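Teaching two grippers to tidy a plastic bag

30th July
by Branwen Humphreys

I have promised for a long time to write down the progress of the table project, and now the house is quiet and I can do it.

For the people who are new on this blog: I am building a pair of small robot arms at home, together with my neighbor Elis Meredith. The first plan was to make them fold small towels. We changed the plan in spring, because the towels were too heavy for the wrist motors and the motors became hot after a short time. Elis proposed that we try plastic bags. Everybody has too many of them in the kitchen drawer, and they weigh almost nothing.

I thought this would be easier. It was a mistake to think so.

A towel stays where you put it. A bag is different, it moves when you only walk past the table. It also has no clear edge. When I ask myself where is the corner of a bag, I often cannot answer, so how can I write it in a program? For two weeks I tried to find the handles first and I got very little from it. Now we do the opposite. We twist the bag by hand into a sort of rope and the arm must only pick up this rope, carry it and lay it down. The opening and flattening will come later, if it comes.

The parts

The control board is a Wakik, the older version with the screw terminals. I bought it used and I am content with it. The power supply is a Baloyi, and it has a fan that I can hear from the next room. I paid 335 for the board, the supply and the motors together, and I have a limit of 300 for everything that is still missing. My husband knows both numbers.

The fingers of the gripper were the most work. In the first version the inside of the fingers was too smooth and the plastic was slipping out at the moment of lifting. I glued thin strips of rubber there, and after that it held better, but the rubber became dusty and I had to clean it with alcohol each evening. In the current version the jaw closes slower and then pushes a little more at the end. Elis wrote this part. I would have closed it fast and hard, and I suppose I would have broken something.

What we try at the moment

The left side does the holding. The right side should wait near the table until it gets its turn, and this waiting is more difficult than it sounds, for the right arm had a habit to sink slowly when it had nothing to do. I found that one value in the settings was for the bigger motor. I corrected it and wrote it on a paper above my desk.
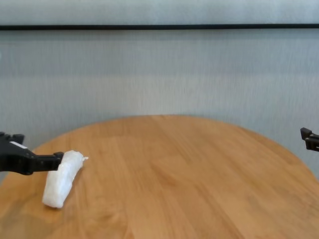
The left gripper with the twisted plastic, and the tip of the right one.

The lower end is what I look at the most. If the jaw comes down too far, this end is pressed on the wood and bends, and the computer believes that the object is shorter than it is. I raised the height a little in the program. I have not decided yet if I will keep this value, I want to repeat it with thinner bags before.

Another thing is the light. White plastic shines, and in the afternoon the shine is stronger on the table also. Elis says I should simply work in the evening. I would prefer to find a solution in the software, but I admit he may be right.

Next I will make a new cable holder for the right arm, and then we will try to pass the rope from left to right. I hope to have something to tell you in September. If somebody has experience with soft materials for the fingertips, please write me. Silicone I already have tried.

More from this blog
- Why I gave up the towels
- My notes on the Wakik screw terminals
- A quieter fan for the Baloyi supply
- A visit to the Drirndale repair evening

Contact | © Branwen Humphreys | Back to top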